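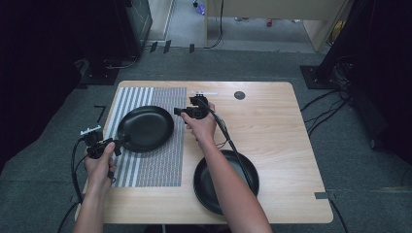

Non-stick pans should be withdrawn from shared kitchens once the coating lifts, according to Prasanna Chowdhury, who wants the check made every April and recorded by pan. Sarent has now adopted that rule for the kitchens it lets with its flats. The first round covered 1,298 frying pans, of which 17 per cent were replaced. Most rejects had scratches from metal utensils or from being stacked without a liner.

From next month each kitchen will be issued with a cloth mat, to be laid between pans in the cupboard or under a pan on the table. Pans with a loose handle will go back to the Lolleo depot for repair, with a turnaround of 11 working days.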